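Widenex Two-Arm Bench Unit: Set-up and User Guide
Section 19. Household tasks: packing a soft bag

This section covers the packing of a small zipped bag on the table in front of the unit. Packing is a supervised task. The unit can do parts of it without help, but it can't yet be left to pack a bag from start to finish while you are in another room.

Read Section 2 (Stopping the arms) before you begin.

19.1 Before you start

1. Wipe the tabletop and clear it of anything that isn't part of the job.

2. Choose a soft bag with a wide zip and a pull large enough to grip. Small pulls are the most common cause of a failed attempt.

3. Stand the bag upright near the middle of the table. Tuck in any long shoulder strap. Short handles may be left as they are.

4. Switch on the unit and select task 2308 from the chore list.

5. Let one arm take hold of the top of the bag. The fabric will crease and lean a little under the grip. This is normal.

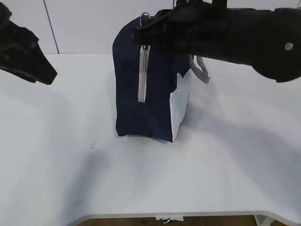

6. Check that the bag is still standing square on the table. If it has tipped, press Pause, set it upright and press Resume.

Note: Cloth is harder for the unit than boxes or tins. It changes shape each time it is touched, so the position stored at the start of the task may be wrong a moment later. The software looks again before each grip, and this makes the work slow. Allow 20 minutes for a bag you could pack yourself in one.

19.2 Loading the bag

1. Open the zip fully. If the unit has tried twice and the zip is still closed, open it by hand and press Skip.

2. Place the items on the table within reach of both arms. Leave a gap between them where you can.

3. Load heavy and upright items first, then fruit, then anything flat.

4. Keep your hands clear until both arms have come to rest.

CAUTION: Do not use full glass containers until you have run the task with empty ones. Grip force is preset for plastic and card. 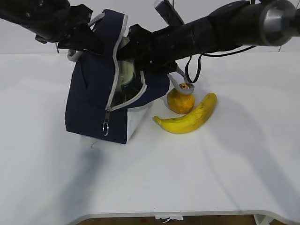 Whether the unit is any use to you for this kind of chore depends on what you expect of it. In our trials at Flusititz it coped well with firm things of a regular shape, and a bottle like the green one standing in the open bag is a fair test of that. Fruit was less certain. An orange rolls when it is nudged, and a banana has to be turned before it will go through the opening, so both may need a second attempt. Watch the handles too, as a loop lying over a piece of fruit can be picked up along with it. Lift the loop out of the way by hand if the unit doesn't.

19.3 Closing and finishing

1. Check that nothing stands above the line of the zip.

2. Press Close. One arm steadies the bag and the other draws the zip.

3. If the zip catches on the lining, press Stop. Do not pull against the arm.

4. Press Park and wait for the green lamp before you take the bag away.

Note: Closing is the least reliable step in this release. Owners who have the older Prinby fingers fitted should close the bag by hand. The Pilkington finger set has a narrower tip and is better suited to zips. See Section 20 for fitting.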